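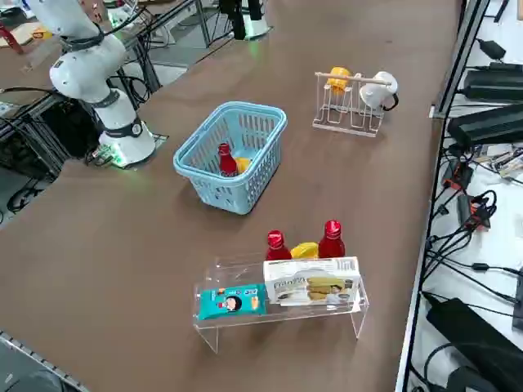
Progress report to the Flirano Fund: household repair and reuse scheme

1. Purpose of this report

This report covers the second period of the grant awarded to Esik Community Learning for evening classes in household repair. It sets out the work completed up to the end of June, the money spent, and the matters on which we would welcome the Fund's guidance. It should be read with the budget sheet sent separately.

2. Classes

Courses in clothes mending, chair seating and small electrical repairs ran throughout the period. In all, 232 residents attended at least one session, against a target of 400 for the full grant year. Mending was the best attended and now has a waiting list. Chair seating filled more slowly than expected, and the spring course began with two places unsold.

The electrical course was held back by a fortnight while the Carell building was being rewired. All sessions lost in that fortnight have been made up, the last of them on a Wednesday evening at the end of May. Learners who could not attend the new times were offered a place on the autumn course, and three have accepted.

We had planned to run a daytime class for parents of young children. This has not started. The crèche we intended to use closed in April, and the two other providers we approached could not take children under two. A revised plan will be sent to the Fund before the autumn term.

3. Lending library

The tool lending library opened in March and holds over 2000 items, most of them hand tools given by residents or bought second-hand. Loans are for two weeks and may be renewed once. Late returns have been a difficulty, particularly with sanders and wallpaper steamers. From May we have sent a reminder two days before each item is due, and the number of late returns has fallen.

The catalogue is still incomplete. Garden tools have been entered in full, but plumbing and tiling tools are listed on paper only, and residents cannot yet reserve them from home. We expect to finish this work by the end of September.

4. Staffing

Ilona Szénási was appointed as course manager in February and has taken over timetabling, bookings and the training of tutors. There are now 8 paid tutors, all on sessional contracts. The post of library assistant has been advertised twice without a suitable appointment. We propose to raise the hours from twelve to sixteen a week and to advertise again -- the extra cost can be met from the underspend on room hire.

5. Spending

Spending is within budget overall. Room hire was lower than forecast owing to the late start of the electrical course and the absence of the daytime class. Materials cost more than forecast, chiefly because of the price of seating cane and cotton thread. We have moved our thread order to Cheung, a local supplier, and expect the cost to settle over the coming months.

6. Matters for the Fund

We ask the Fund to agree to the following:

The transfer of part of the room hire underspend to the library assistant post.

A change to the start date of the daytime class, from April to October.

The use of the remaining equipment allowance for shelving in the tool store -- two quotations are attached to the budget sheet.

The next report will follow at the close of the autumn term and will include the results of the learner survey.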